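From: Xinyi Liang
To: Climbridge Sewing List
Date: Fri 8 April
Subject: Re: lightweight prints for summer curtains?

Donal Foley wrote:
> Has anyone got a cheerful print in something thin? My kitchen
> window is 90 cm wide and I'm sick of beige.
> Also, do you wash first or cut first?

Donal, yes!! I have just the thing - sliced fruit, big yellow-orange rounds on a pale minty teal, with dark scribbly splotches all over. It folds so softly (I keep scrunching it up just for fun). I bought far too much in Clemton last September and I'd love to see some of it up in a window.

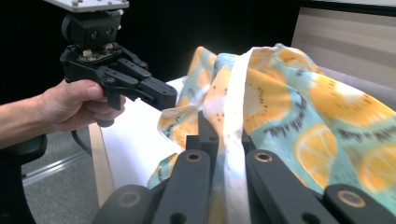

Wash first, always, and iron it while it's still a bit damp. Use your finest needle too, thin stuff puckers if you look at it wrong. I can bring a piece over on Tuesday if you like!

Xinyi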